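FOR RELEASE 6th March

Ramura opens its demonstration floor to outside teams who want to teach robots by hand

Ramura, the small company behind the Flindard hand-held grippers, is pleased to share that its demonstration floor is now open to visiting teams. For a long time we have been asked by shops, hotels, schools and one very persistent flower wholesaler whether they could come in and show a robot how they like a job done, and for a long time we had to say that we were still working out how to host people properly. We think we have it now, and we would love to have you.

The idea is a simple one and we have grown very fond of it. A person picks up a gripper in each hand and does the task the way they would normally do it, only with jaws in place of fingers. The printed markers on and near the tools help us work out where each gripper was at every moment, and those movements become the lesson. Anyone who has ever taught a child to set a table will know the feeling — you slow down a little, you do it again, and you find out how many small decisions you make without thinking.

Our first open program is built on household and front-desk chores, and flower arranging has become the favorite of the whole building. Moving a bouquet sounds like nothing much until you try it through a pair of jaws, with a display shelf close behind and blooms that spread wider than whatever is holding them.
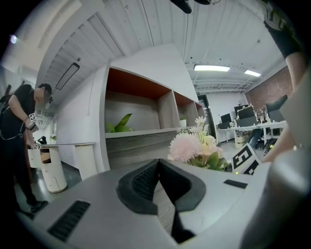
Grunerura, which sent a team to the trial sessions in October, wrote to us afterward that the flowers were harder than anything they had brought along themselves, that their people kept wanting to use their fingertips, and that by the second morning they had stopped fighting the jaws and started planning the grip before they reached. They have since asked for a longer stay, and we were very happy to find room for them.

The trial gave us 189 complete demonstrations, and of these 81 were of flowers being picked up, moved or set down. We kept the clumsy ones too. A hesitation or a second try can be useful to a robot that will one day have to recover from a mistake of its own, and it would be a shame to throw out that much honest effort.

Glass is where most newcomers get nervous, and we understand it completely. Our hosts suggest bringing the jaws in low, closing them around the base, and lifting only a little way before moving across. 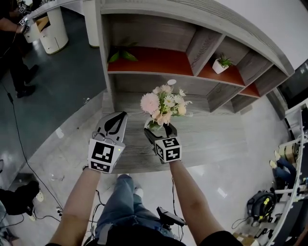 Sessions run for up to 3 hours with a long break in the middle, which we have learned to protect, as tired wrists make for muddled lessons. Each visiting team works with 2 hosts from our side, one to help with the tools and one to watch the recordings as they come in. You don't need any background in robotics. You do need comfortable shoes and a bit of patience, and if you have a task of your own in mind, please tell us early so that we can gather the right objects.

Remote sessions are coming as well. Our partners at Stępień are preparing a setup that will let a person steer a robot on our floor from their own office, and we expect to compare the two ways of teaching on the very same chores. We will have more to say once the first remote teams have had their turn.

Visiting teams keep a full copy of everything they record. Requests can be sent through the booking page on the Ramura website, and a real person will write back.

Comments

mossy_gate: Do left-handed people get on all right with these? I'd want to lead with my left.

tallpines: We were in one of the October groups. Bring a snack, the break is long but the kitchen is tiny. Lovely hosts.

R. from shipping: Any plans for folding cardboard boxes? That's the job I'd hand over tomorrow.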